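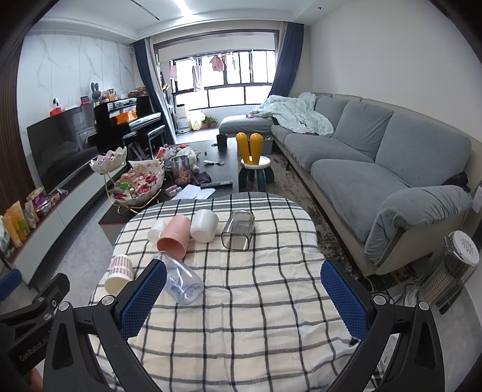
Clearing the lounge room in one go (my Tuesday night method)

I used to tidy our lounge room by picking up whatever was nearest and walking it to wherever it lived, then coming back for the next thing. It took forever and I'd get distracted every single time I opened the fridge. These days I do it in an order, and the whole lot takes me 30 minutes with the telly on. Some of this I worked out myself, some I pinched from my neighbour Concetta, who has raised 5 kids and has Views.

Start with anything you drink out of

Cups first, always. They're the things that tip over, and once they're on their sides on the little table with the checked cloth they roll, and then you're on your hands and knees. I bring one washing-up tub in from the kitchen and everything goes in it: plastic cups, the pink one, water bottles, any mug that's wandered over to the coffee table. Paper cups go straight in the bin bag. Glass goes in last so it sits on top, especially anything square-sided like our clear container, which doesn't nest with anything and knocks against the rest if you shove it underneath.

Give every bottle a shake near your ear before you lay it down in the tub. Ask me how I learnt that one.

A cloth on the small table is worth the bother

I resisted this for years (more washing!) but a light cotton cloth with a grid pattern hides a lot between washes, and when it's had enough you just lift the four corners and shake the crumbs off the back step. Cold water soak for tea or cordial, then a normal warm wash. Don't use the fancy softener on it or it stops soaking anything up. I keep 2 in rotation and that's plenty.

The coffee table: sort by where it's going

Mine gets everything. Papers, the remote, a soft toy, a stray teaspoon, somebody's bag. I do it in passes. Kitchen things go first, then paper, then toys, and the remote never leaves the table because otherwise we all go mad looking for it. The papers go into one flat pile, face up, and I make myself read the top one before I'm allowed to sit down. It's usually a school note.

Lollies and nuts are allowed to stay out. We have one of those tiered shell-shaped stands with a gold frame, and I've made my peace with it being the permanent home for wrapped sweets. Keep it to wrapped things only, though, as loose ones go sticky in humid weather and you'll be at the shell ridges with an old toothbrush. Nuts want a jar. The bigger snack packets migrate to the end of the TV cabinet at our place and I'm still working on that. My sister-in-law Iqra reckons a shallow basket would fix it, so stay tuned.

Sofa and blanket

Grey slipcovers are the best thing I ever did for a family sofa. Pull them tight from the back first, then tuck down the sides with a wooden spoon handle, which gets right into the gap and saves your fingernails. Throw the blanket over your arm, give it one good flap outside if the weather's fine, and fold it in thirds on the chaise end. It'll be in a heap again by eight o'clock. Fold it anyway, the room looks twice as neat.

The floor around the heater

Do this bit even if you skip the rest! Bags drift towards our heater all through July, I don't know why. Switch it off at the wall, move anything soft well clear of it and run a dry cloth over the vents on top once it's properly cool. A dusty heater smells awful when you next turn it on.

The kids' stool

Ours has yellow bunny ears, and it gets wiped last with the same damp cloth I've used on the coffee table. Seat, ears, legs, done. Then it goes back beside the coffee table where it'll be wanted in the morning, and I take the tub of cups out to the sink and run the hot water.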